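4. Loading the film roll and setting the seal

Applies to Vandura bench sealers from serial number 2634 onwards. For earlier units, use the Cokent supplement.

Switch off at the rear panel and let the sealing bar cool before opening the cover. 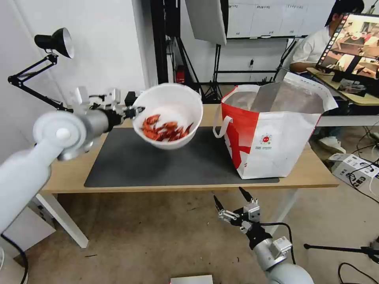
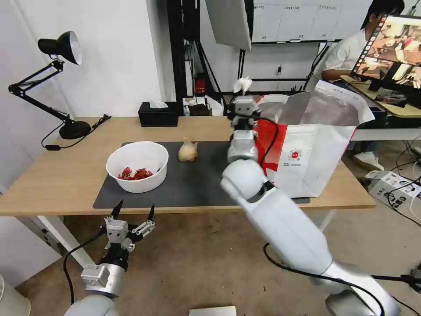

Figs 4a and 4b. White bowl (lifted above the table in 4a), bag and dark grey mat on a table with a wood-grain top.

4.1 Loading the roll

1. Lift the top cover until the stay clicks.
2. Slide the spindle out to the left. Remove the empty core.
3. Push the new roll onto the spindle with the film feeding from underneath.
4. Fit both end cones and tighten the collar by hand. Do not use pliers.
5. Return the spindle to its slots. The flat on the shaft faces the operator.
6. Draw the film under the guide bar and over the rubber roller. Leave roughly 15 cm hanging past the cutter.
7. Close the cover.

Note: Printed film must be loaded with the registration mark on the right. If the mark is on the left, the roll is back to front.

4.2 Setting the seal

1. Switch on and wait for the green lamp.
2. Turn the heat dial to 3. This suits most plain mailing bags – thicker film will need a higher setting.
3. Make a test seal on a scrap of the same film.
4. Leave the scrap to cool, then pull the seal apart by hand. A good seal stretches before it tears.
5. If it peels open, raise the dial by half a mark and test again. If the edge is brown or holed, lower it.

CAUTION: The sealing bar stays hot after the lamp goes out. Keep fingers clear of the jaw.

CAUTION: Never run the sealer with the PTFE strip missing or split. Order replacement strips under part number 3476.

Note: The heat setting is not stored. Write it on the roll label before changing film.

4.3 Resetting the counter

Hold the counter button until the display shows zero. The counter also clears when the film length is changed – see section 5.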